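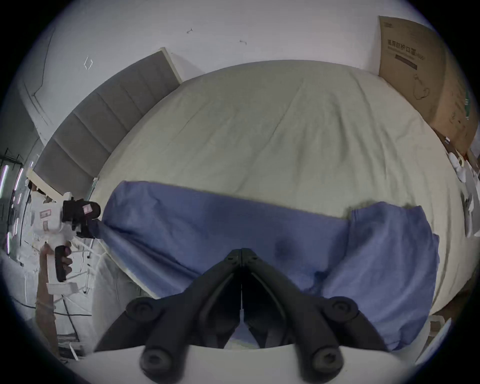
Folding on the bed: notes from the Iramden house

The second part of our laundry series is about the place where most people end up folding, and that is the bed. Few of the bedrooms at Iramden have room for a table. The shelves are narrow and the floor space is taken up by boxes that haven't been unpacked since the move. The mattress is the largest flat surface in the room, and it's at a reasonable height if you stand close to it.

Start by making the bed, or at least pulling the bottom sheet tight. You don't need a perfect finish. A few shallow creases in the sheet make no difference to a shirt or a towel on top of it. A blanket does, though, and so does a thick comforter, so push those down to the foot or take them off altogether. Soft bedding lets the cloth sink and the fold lines wander.

Put one item down at a time. The usual habit is to tip the whole basket out in the middle and work from the pile, and then the pile takes up the space you wanted for folding. Leave the basket on the floor by your feet and take from the top.

Lay each piece near the side you're standing on, with one long edge toward you. Take it by two corners and draw them apart until the cloth lies flat between your hands. If part of it has dropped over the side of the mattress, pull it all the way back up before you fold anything. The weight of the hanging part drags on the rest, and the corners won't meet.

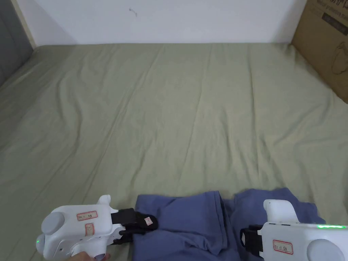

Smooth from the middle outward. One pass with the flat of the hand is enough for most cotton. Then bring one half over the other and check the loose edge, which is usually where things go wrong. A ruffle left there on the first fold is twice as thick on the second. Open it up and lay it again while it's still only one layer.

Towels are the easiest thing to begin with. The ones we bought from Hastar for the spare rooms are 40 cm wide and 700 grams to the dozen lighter than the old set, and they fold in half and in half again with no trouble. Bath towels do better folded lengthwise first. Shirts need the sleeves turned in before the sides, and pants go leg over leg with the seams together.

Check for damp as you go. A towel can feel dry across the middle and still be wet along the hem. If you find a spot like that, hang the piece back up. Don't put it on the shelf with the rest, and don't leave it lying on the sheet, as the sheet will take up the water and you'll be sleeping on it.

Finished pieces should go to one end of the bed, close to the headboard, where you won't lean on them. Small things such as washcloths and socks can sit on top of a folded towel and be carried off with it. Two short stacks travel better than one tall one, especially if the shelf is out in the hall.

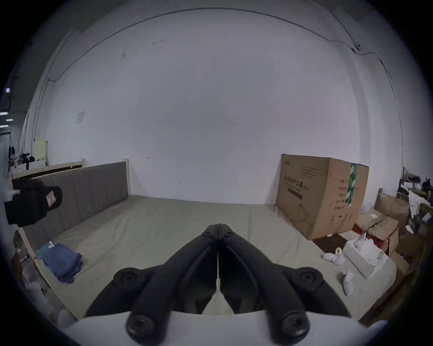 Boxes are the other matter. Several people have asked if they can use the empty cartons for winter bedding, and the answer is yes if they're clean and dry inside. Cross out the old printing or write over it with a marker, so that nobody goes looking for supplies in a box of pillowcases. Cartons on the floor should stay clear of the side of the bed you fold from. Linen that won't be needed until December can go at the bottom.

The Mahmoud storage room has space for up to 400 liters per household this year. The Konetti shelves at the back are for sheets and towels only, and shoes and slippers should be kept in your own room. Please put the room number on the short side of each box, where it can be read when the boxes are stacked.

Bedding drop-off opens on 15 October 2026. Bring things folded if you can. The next item in the series covers fitted sheets, and questions about those can be left in the tray by the laundry room door.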